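Introduction to Automated Handling
Course handout: Demonstration visit to Volgate, 21st June

Students should read this handout before the visit and bring a copy with them. It replaces the sheet issued at the start of the term. The visit forms part of the assessed work for the unit, and attendance will be recorded at the front desk.

1. Purpose of the visit

The demonstration concerns sorting by color with two arms that share one table. Students have so far studied single-arm handling only. They are asked to consider how the work is divided between the arms, how close the arms may come to each other, and how the placing of the bins affects the reach required of each one.
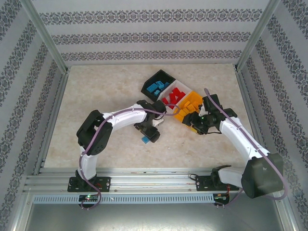
Frans Michiels will lead the demonstration and will take questions after each run. He has asked that students hold their questions until the arms have been stopped. The group is limited to 22 persons. Students who have not signed the Volgate visitor form will not be admitted to the demonstration room.

2. Terms used during the demonstration

Run: one complete attempt at the sorting task, from the start command to the stop command.
Pick: the closing of a gripper on a single brick and the lifting of that brick clear of the table.
Drop: any brick released outside the bins.
Reset: the return of both arms to their starting positions.

These terms are used in the same sense in the Driltow exercise book, Chapter 4. Students who worked from the Correa notes last year should be aware that "pick" is defined differently there.

3. The view from the wrist

A camera at the wrist sees the fingers and the part of the table nearest to them. Bricks lying at different angles present different faces to it. A brick with its studs up and a brick on its side may be the same part, yet they offer the fingers different surfaces to hold. Students should note which positions appear hardest to grip and be ready to explain their choice.
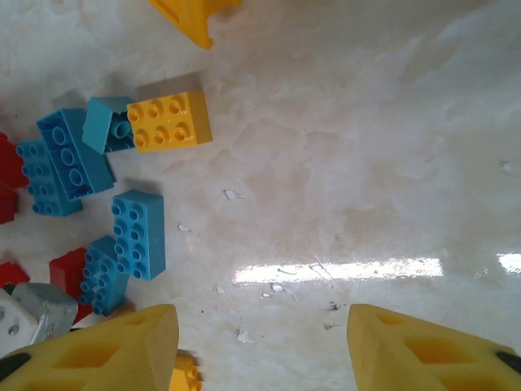

Figure 2. Yellow gripper fingers and toy bricks, seen from the wrist camera.

4. Records for discussion

Volgate has supplied a summary from the Vollivex trial. It lists 2,813 picks attempted, of which 2,274 were completed. Students should calculate the completion rate and state what further information they would need before comparing it with the rate for another cell.

5. Written work

Each student will submit a report of two pages. The report should describe one run in order, name one cause of delay, and propose one change to the layout. A labeled sketch is required. The report carries 100 marks, and late work will be handled under the usual department rules.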